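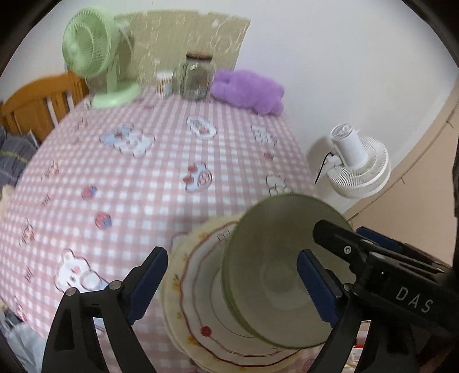

Kudine opens its equipment planning service to smaller buyers

Starting in February, care homes, cafés and community kitchens thinking of buying their first table-clearing equipment can sit down with Kudine and work out a budget before they sign anything. We are so pleased to be able to offer this at last!
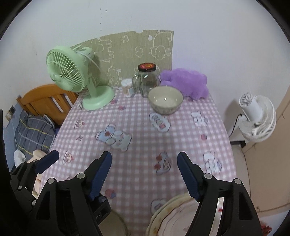
Each plan covers 3 years and takes in the purchase itself, spare finger pads, servicing and staff training (the bit that so often gets left until the money has gone). The fee is £800, taken off the price of any order placed through our partner Tovier.

"Bring your own plates and bowls along, by all means," said Witold Szulc, who heads the service. "We would much rather plan around those."

Bookings are taken at the Miltow office.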